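# Household manipulation

**Household manipulation** is the branch of robotics that deals with ordinary chores: clearing a table, putting away dishes, sorting laundry, packing food. Machines have welded and palletized on factory floors for decades, but those jobs repeat the same motion on the same part. A kitchen or a small workshop changes from hour to hour, and most chores there are still done by people.

## Handovers

Passing an object from one hand to the other is a common step in chores. The second gripper must have a firm hold before the first lets go, and both must press lightly enough to spare the object. Small, rounded items are harder than boxes, as two-finger grippers touch them at only a few points.
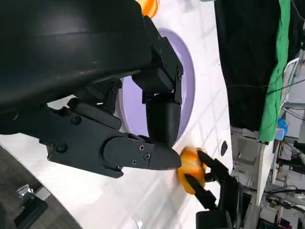 *Two grippers holding a small orange object between them.*

In the Ravdale trials, a two-armed machine attempted 754 handovers of small items. Most failures came from the object turning in the fingers, and dropped pieces were less common. Lorkard, a maker of packing equipment, reported similar trouble with soft goods on its own line.

## Setting and clearing a table

Table tasks combine several skills. The machine has to tell a plate from what lies on it, choose a grasp, and avoid knocking over anything nearby.
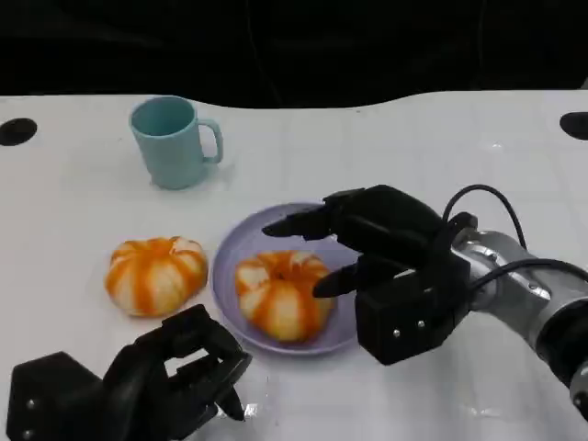

Fruit is a frequent choice for this work. It varies in shape, and a partly peeled orange offers a different surface from one side to the next. Plates and mugs bring other problems: a shallow rim leaves little to grip, and a mug may need to be turned before its handle can be reached.

## Current state

The Sárközi method trains a machine on recordings of people steering the arms by hand. One version used about 4000 recordings and learned 10 table chores. Its average time to clear a small table was 38 seconds, longer than most adults need. The Clemik system uses fewer recordings but works only with items it has handled before.

Neither is sold for home use. Shop-floor versions are limited to light sorting and packing, with a worker close by to clear jams.

## See also

- Bimanual manipulation
- Robot grasping
- Service robot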